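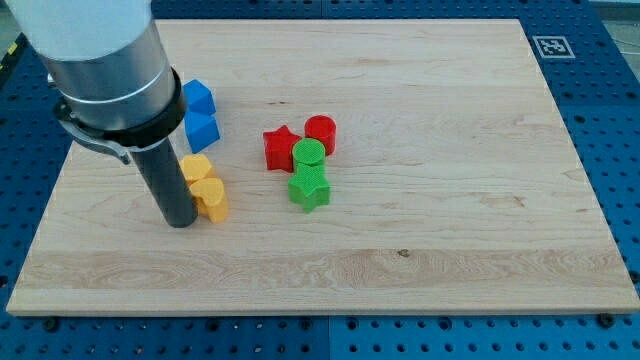

Ticket 1529
Subject: Tilahun drops the last page of every print job after the Lustar update
Opened by: Pin-yu Yen
Site: Indimdale, upstairs office
Date opened: 2/28/23
Status: Closed

Hi all, me again! Sorry to open a second one so soon after the VPN thing, but this one is driving the whole upstairs a little nuts.

Since the Lustar update went on, anything I print from Tilahun loses its last page. A four-page invoice comes out as three. A one-page packing slip comes out as nothing at all, just the printer waking up, making its little throat-clearing noise and going back to sleep. No error on my screen, none on the printer panel, and the job shows as "Completed" in the queue (it is so not completed).

What I've tried so far:

Turned the printer off and on. Same.
Turned my PC off and on. Same.
Printed a Word document from the same PC to the same printer. All pages there, perfect.
Saved the Tilahun invoice as a PDF and printed that. Also perfect, so that's my workaround for now, but it adds a bunch of clicks to every order and we do a lot of orders.
Swapped to the other printer by the stairs. Last page missing there too.

So I'm guessing it's Tilahun and the printers are fine? But you folks know better than me.

Reply from helpdesk
Thanks, that's a great list and saves me a walk. Could you go to Settings, then Output, and tell me what it says next to "Spool handler"? Also please check whether "Trim trailing blank" has a check mark next to it.

Pin-yu
Spool handler says "Ditano 2 (default)". Trim trailing blank is checked. I don't remember ever checking it, but I also didn't know that page existed until just now, so I can't swear to what it looked like before.

Reply from helpdesk
Uncheck the trim box, hit Apply, close Tilahun all the way (look for the icon down by the clock, it likes to hang around there) and try a one-page slip.

Pin-yu
Did all that and got excited for a second because paper came out! But it was blank. Tried again and got another blank. Then I tried the four-page invoice and got three good pages plus a blank one. So now I get the right number of pages, only the last one has nothing on it. Progress, I guess?

I put the check mark back for the moment, so we're not burning through paper.

Reply from helpdesk
That is useful. It means the page is being sent but the contents aren't making it. Can you send me the log? It's under Help, then Save Diagnostics. The file is big, so zip it first.

Pin-yu
Sent. I had a peek inside and most of it was way over my head, but these lines show up every single time I print, so I'm pasting them in here too:

job 2578 accepted
job 2578 rendering
job 2578 footer template not found, code 413
job 2578 closed by handler
job 2578 completed

The footer bit jumped out at me. Our footer has the return address and the little thank-you line, and it only goes on the last page of things. Could it be that? I looked at some invoices from October and the footer is on all of them.

Reply from helpdesk
Good eye, I think you've got it. The update moved the templates folder, and Ditano is still looking in the old place. When it can't find the footer it gives up on whatever page needed it. Go to Settings, Output, Templates and see where the footer path points.

Pin-yu
It points to a folder that isn't there anymore! The header path next to it has the new folder, with the word "shared" in it, and the footer one doesn't. I clicked Browse, found our footer file in the shared folder and picked it, then Apply, then closed everything including the sneaky icon by the clock.

One-page slip: printed, with footer.
Four-page invoice: all four pages, footer on the last one.
Big statement run: still going as I type this, and it looks good so far.

The two other PCs up here had the same wrong path, so I fixed those the same way. I hope that's okay. I wrote down the steps and taped them up next to the printer in case it comes back.

One question, should I leave the trim box checked or unchecked? Both seem to print fine now.

Reply from helpdesk
Totally okay, thanks for doing the other two. Leave trim checked, that's how the rest of the sites have it. I'm adding the footer path to our notes for the Lustar update so we look at it on the downstairs machines before they get it. All right to close?

Pin-yu
Yes please! Statement run finished and every last page is there. Could somebody bring up more paper next time they're headed this way? We went through quite a bit with all the testing.

Reply from helpdesk
Will do. Closing.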